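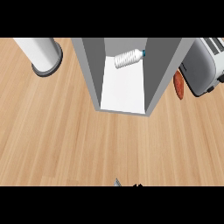

Ajith Nambiar asked whether you really need the owner's permission before clearing an empty lot, if it has sat there full of weeds for years. Yes, you do, and I promise it's less scary than it sounds!

Start with the parcel number. Go to the county assessor's map, click on your lot and write the number down, along with the owner's name and mailing address. Ours on Cusmont Street came up as parcel 770, and it took me 15 minutes (most of that was hunting for my glasses).
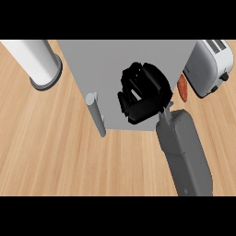 Next, write the owner a short, friendly letter. Say who you are, what you'd like to grow or build, and how long you'd like to use the land - one season is an easy first ask. Add the names of 4 neighbors who'll help, with phone numbers. Itziar Carretero got more than 20 signatures for the Fellent lot, which was lovely, but you can manage with fewer.

If the city owns it, send the same letter to the property office and ask for a temporary use form. Keep copies of everything, and give them until the end of the month before you call.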